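Right, new result from our sim work at Estwood and I'm really pleased with it, so a little thread!

The question Kheri Odera and I started with: if part of an object is hidden from the camera, can a policy trained only in simulation still work out where to grab it?

The usual trick is to shuffle colours and lighting and hope. We shuffled the clutter instead — every episode puts the blocks down somewhere new, so the target is sometimes in plain sight and sometimes mostly tucked away behind them. 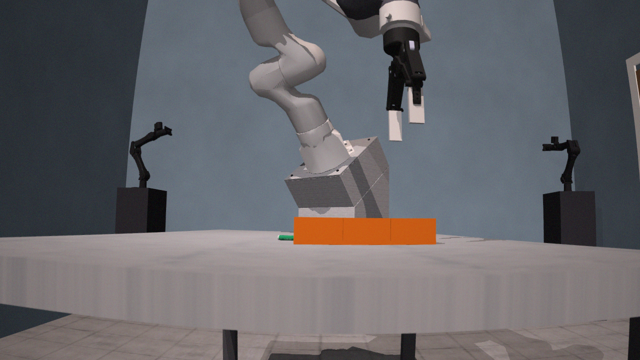
Training used 826 layouts. We then tested on 200 it had never met, with 5 random seeds each, and compared against the same policy trained on tidy tables.

The cluttered version won on every seed. Biggest gap was on the mostly hidden targets, where the tidy one kept closing on thin air.

Gitau Mollel asked if it's just learning to go slower. Good question! We capped both at 10 seconds per attempt and the gap stayed.

Still sim only, mind. Lovisa Backlund is setting up the real-table tests now and I can't wait — write-up in March if they go to plan.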